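Newsletter > Workshop Notes > Bins and Storage

4 min read

Mixed bins: sort by what the item does to its neighbors

The shared bins at Lindbridge were relabeled in June 2021, and the old labels went by room: bath, kitchen, kids, garage. That scheme is easy to write on tape and works poorly in use. A bath bin ends up with sponges, brushes, toys and the odd abrasive block, all of which belong to the same room and wear each other out.

The replacement scheme, drafted by Marisol Cuevas, uses three questions. Does the item hold water? Does it scratch? Does it pick up lint or grit? An item that gets a yes on the first question goes in a vented bin. A yes on the second sends it to a hard-sided bin with a bare floor. A yes on the third means a lidded bin with a cloth liner, and that liner gets washed when the bin is emptied.

Most items answer yes to more than one. In that case the scratch question wins, then water, then lint. A stiff brush that is still damp goes in the hard-sided bin after it has dried on the rack, bristles down.

Bin material matters less than the floor finish. The Nurno bins have a textured floor that traps grit in the corners. The Varkari ones are smooth and wipe clean in one pass, but they show every mark. We have 23 bins in service, 35 liters each, and the two makes stack together only if the Varkari is underneath.

Soft toys are the usual problem. They get put away with bath things and come out with gray patches on the underside. A plush dolphin or whale lying up against a sponge or pad, on a floor as scuffed as this one, is a lint item stored under scratch conditions, and the brush and the rough speckled block near it would both go elsewhere under the new labels. The toy moves to a lined bin. The sponge or pad goes to a vented one. 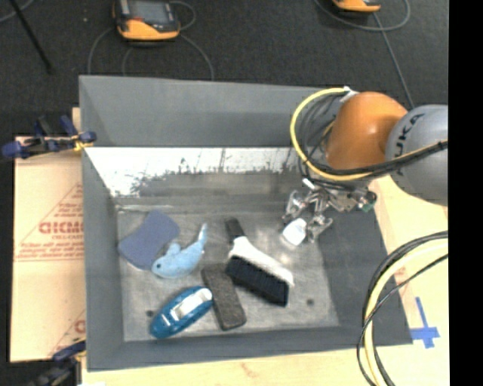
Cleaning between uses is unchanged. Tip the bin, brush out the corners, wipe with a damp cloth, and leave it open until dry. Do not use scouring powder on the floor. It leaves fine scratches that hold dirt, and the next wipe takes longer.

Label tape is in the second drawer. Prasanna Munasinghe has the spare liners and will swap a torn one on request. The Tazi lids do not fit the Varkari bins, so please stop forcing them.

12 shares | 3 comments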